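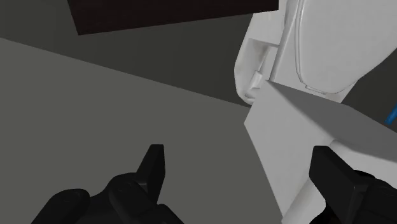 My brother-in-law has been telling me since March that I will never clean a bathroom again. He reads a lot of press releases. According to him the robots are basically ready, the price just has to come down, and I am wasting my best years with a brush in my hand.

So I spent most of Thursday evening watching robots fail to put down toilet seats. Simulated robots, simulated seats. There is a surprising amount of this stuff online if you let one clip lead to the next, and I had a bathroom of my own to avoid.

The simulated bathroom is a lovely place. The floor is one flat gray, with no tiles and therefore no grout. There's no bath mat bunched up behind the door, no hair, no stack of magazines going wavy from the steam. If my bathroom looked like that I wouldn't want a robot, I'd charge admission.

And still it's hard. A toilet lid is a big smooth thing with a hinge at one end and nothing much to hold on to. You and I hook a finger under the rim without looking, usually while thinking about something else. A machine has to work out where the rim is, come at it from a sensible direction, and then swing its whole arm along a curve that the hinge has already decided on. Pull a bit straight where the hinge wants round and something slips, or in real life something cracks, and then you're at Kundville Hardware asking if they sell just the lid. (They don't. They sell the whole seat, and it comes in two sizes, both wrong.)

Barrett Delacroix, who I used to work with at Ruiz-Ortega, has seen this from the shop-floor end. They had an arm on the packing line that could put 200 boxes on a pallet and never complain about its back. Then the box supplier changed the flaps and the arm spent a morning punching cardboard. It took 32 minutes to get somebody on the phone who could fix it. Barrett stacked the boxes himself while he was on hold.

I think about that morning a lot when people say home robots are close. His arm had one job and a fence around it. My bathroom has a door that sticks, a cabinet that opens into the towel rail, and a cat who regards the tub as her office.

I'm not a total grump about this. Our robot vacuum does a decent job on the hallway, as long as I go ahead of it picking up socks, and three years ago I'd have told you it was a toy. If something came along that did the toilet properly — base, hinges, that awful bit at the back — I'd pay almost anything and give it its own shelf.

My brother-in-law says give it 18 months. He's coming over for dinner this weekend, so I've got the brush out and I'm doing it by hand, starting with the hinges.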